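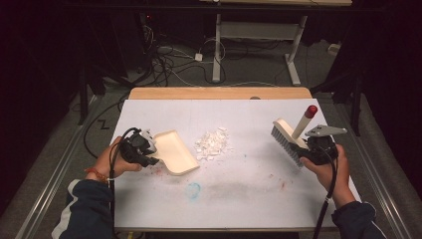 Depuis que la distribution de gaz en bouteille s'est ouverte à plusieurs fournisseurs dans notre région, chacun met en avant son certificat qualité. Stastau l'imprime sur ses factures, Mirnar l'a fait peindre sur ses camions. Je n'ai rien contre les certificats, mais ils répondent à une question que le client pose rarement. Un tableau blanc posé sur une table, avec sa traînée grise et ses petites taches rouges et bleues, peut appartenir à une entreprise parfaitement certifiée : l'auditeur vérifie qu'il existe une procédure de nettoyage, il ne passe pas la pelle à poussière. Pour le gaz, c'est pareil. La procédure de livraison est écrite, datée, signée. Reste à savoir quand la bouteille arrive.

J'ai travaillé neuf ans au dépôt de Tóth, d'abord au remplissage, ensuite au service des réclamations. Les appels portaient presque toujours sur deux choses : le délai et la consigne. La sécurité venait loin derrière, parce que les détendeurs et les flexibles étaient contrôlés sérieusement et que les gens le savaient. En revanche, une cliente comme Anju Mathur, qui tient une petite cantine, pouvait attendre jusqu'à 17 jours une bouteille commandée par téléphone. Aucun document qualité n'était en défaut. Le délai maximal n'y figurait pas.

La consigne est l'autre sujet. Chez Mirnar, elle est passée de 2 960 à 3 595 en une seule révision de tarif, annoncée en mai au dos du bon de livraison. On peut défendre cette hausse – une bouteille coûte cher à rééprouver et beaucoup ne reviennent jamais. Mais celui qui rend sa vieille bouteille récupère l'ancien montant, et celui qui en prend une neuve paie le nouveau. Brijesh Prajapati, qui a changé de fournisseur cet hiver, a dû avancer la différence pour deux bouteilles, alors qu'il n'avait pas augmenté sa consommation.

Je propose deux obligations simples. Que chaque distributeur affiche au dépôt son délai moyen du mois précédent, par secteur. Et que la consigne soit remboursée au tarif en vigueur le jour du retour. Sneha Negi, longtemps responsable des tournées chez Undance, m'a objecté que la seconde mesure encouragerait les clients à stocker des bouteilles vides en attendant une hausse. C'est possible pour quelques-uns. Une bouteille vide prend de la place et le gain serait faible.

Quant aux délais, les distributeurs ont déjà les chiffres, puisque chaque bon porte la date de commande et celle de livraison. Il suffit de les additionner et de les coller sur la porte du dépôt, à côté du certificat.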